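Liner storage, revised

3/10/20

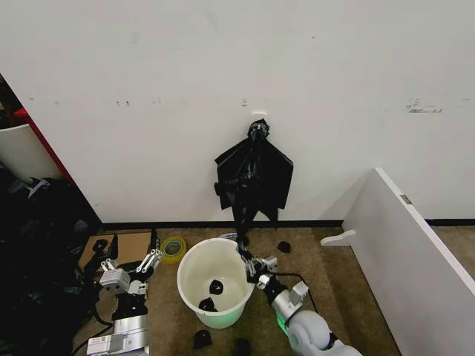 The hook stays. I went back and forth on this since November, when the spare liners still lived folded in the bottom of the bucket, under the one in use. That arrangement is common and has one fault: when a liner leaks, the spares get it too. Moving them to the wall fixes that at the cost of one adhesive hook.

Notes on the hook first. It is a small white one, from a Firner multipack. The wall paint is old flat off-white and marks if you look at it, so I did not want a screw. Wipe the spot with alcohol, let it dry, press for a full minute, and leave it overnight before hanging anything. I skipped the overnight wait on the first one and found it behind the baseboard heater in the hall two days later, which I still can't explain geometrically.

Load is not a concern. A trash bag weighs next to nothing. What pulls a hook off is the yank when you take the bag down with one hand, so lift it up and off. Philomena Agbenyega suggested a clothespin on a string in place of the knot. I tried it. The bag slides out under its own weight after a while, because the plastic is slick. A loose knot at the top, looped over the hook, holds better and comes undone with a fingernail. If you pull it tight you will end up tearing the bag, and then you have scraps of black film all over the carpet.

About those scraps. Thin film clings to carpet pile and a vacuum tends to ball it up on the brush roller. Pick up the larger pieces by hand and drop them in the bucket. For the slivers, a damp rubber glove dragged in one direction works well enough. The tan carpet at least makes black plastic easy to find. Clear liners were worse in this respect and I gave up on them.

The bucket is round, white plastic, with a rolled rim. The rim matters more than the capacity: it gives the liner something to grip when folded over. A straight-cut edge lets the liner slip the first time anything heavy goes in. Tapered sides help with lifting the full bag out.

I buy the bags in boxes of 200 from the Plusville store. At some 3 a week that is more than a year of supply, and the box lives on the closet shelf.

Still to do: the scuffs on the wall to the right. A melamine sponge takes them off but leaves a shiny patch on flat paint, so I will probably touch up that section instead. Tirta Nugroho has half a can of something close.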